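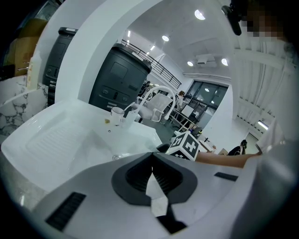

*Sink with washboard, mug and glass on the back ledge.*

# Property and Evidence Technician (civilian, full time)

The Astormont Police Department is hiring one civilian Property and Evidence Technician. The position is in the Records and Property Section at 84 Mittal Street and reports to the section supervisor, Setsuko Tsuchiya. It is not a sworn position and does not carry arrest powers.

The technician takes in, labels, stores and releases items held by the department. These include evidence in open cases, found property, and belongings held for safekeeping after an arrest or a hospital transport. The section handles up to 700 items in a busy month.

## Duties

- Receive items from patrol officers and detectives and check each one against the property report
- Return incomplete or incorrectly sealed packages to the submitting officer for correction
- Enter chain of custody records and keep them current
- Drive evidence to the county laboratory in Evuvport and bring back completed submissions
- Pull items for court and log them back in on return
- Contact owners of found property by phone and mail, and staff the public release window
- Prepare disposal lists for items cleared by a detective or by court order
- Testify in court about storage and handling when subpoenaed

The technician will also cover the property window at the Providport substation when the clerk there is on leave. A department vehicle is provided for that trip. 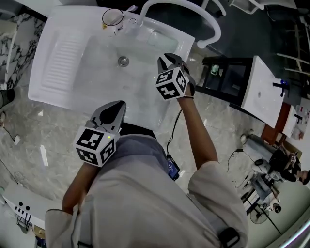 ## Requirements

- High school diploma or equivalent
- Two years of work in records, inventory, a warehouse, a pharmacy or a similar setting where items had to be tracked and signed for
- Valid driver's license
- Able to lift 50 pounds and work from a ladder
- Accurate typing and clear handwriting
- No felony convictions

Prior police experience is not required. New hires train alongside a current technician for 14 weeks and are not given sole access to the vault during that time.

Some of the material is unpleasant. Technicians handle clothing and bedding from assault and death investigations, as well as drugs, firearms and cash. Gloves and other protective equipment are supplied. Applicants should think about this before applying - it is a regular part of the work.

## Hours and pay

Day shift, 7:30 a.m. to 4 p.m., with a half-hour unpaid lunch. There is an on-call rotation for major incidents, shared among the section's technicians. On-call time is paid at the rate in the civilian staff agreement. The pay range, health plan and retirement terms are listed in the position packet.

## How to apply

Pick up a packet at the front desk or ask for one by mail. Return the signed application, a resume and the names of three references. Applications are accepted through the end of February.

Selected applicants will be called for a written test and an interview with a panel of three. The test covers filing, basic arithmetic and a short report written from a set of notes. A background check, fingerprinting and a drug screen follow a conditional offer. Expect the background check to take up to 9 weeks.

Questions about the position go to Nanami Ichikawa in Personnel. Please do not call the property window about this posting - that line is kept open for owners and officers.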